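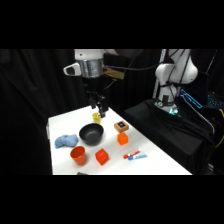
4.2 Do blurbs promise what the books deliver?

Publishers and fans of paranormal romance often say that the back-cover synopsis works as a contract with the reader. Dramani puts this claim most strongly, and Nazarenko repeats it with few changes. We doubt it. The evidence offered so far comes from small sets of well-loved titles, picked by people who already knew how the stories ended.

We took 419 blurbs from the Metora and Partington lists and had two readers mark each one for a stated obstacle between the leads (a vow, a curse, a rival clan). The readers then checked whether the obstacle was still in force at the midpoint of the novel. In 37 percent of cases it had been dropped or quietly swapped for another. A contract broken that often is hard to call a contract. Sulemana has suggested in reply that readers forgive the swap, which may be so, but her survey asked only people who had finished the book.

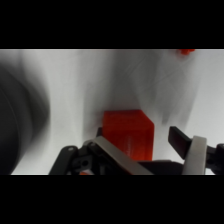

Color words in blurbs have been given even more weight than plot. Kpodo argues that red signals danger and desire together, and that readers pick it up before they take in the names of the leads. The trouble is that red is rarely plain red. The cube in Figure 2 is red-orange, with lighter orange along its upper edge and deeper red on the front face, and a coder made to choose one word for it will lose something either way. Our readers had the same problem with hair, sunsets and cloaks. They disagreed on nine of the heroes' eye colors alone, mostly ambers and golds.

Figure 2. A single object with more than one candidate color term.

Nutsugah's coding sheet for the Tirkby series avoids this by merging red, orange and copper into one class. That raises agreement, but it also makes Kpodo's claim impossible to test. We kept the classes apart and report the lower figures.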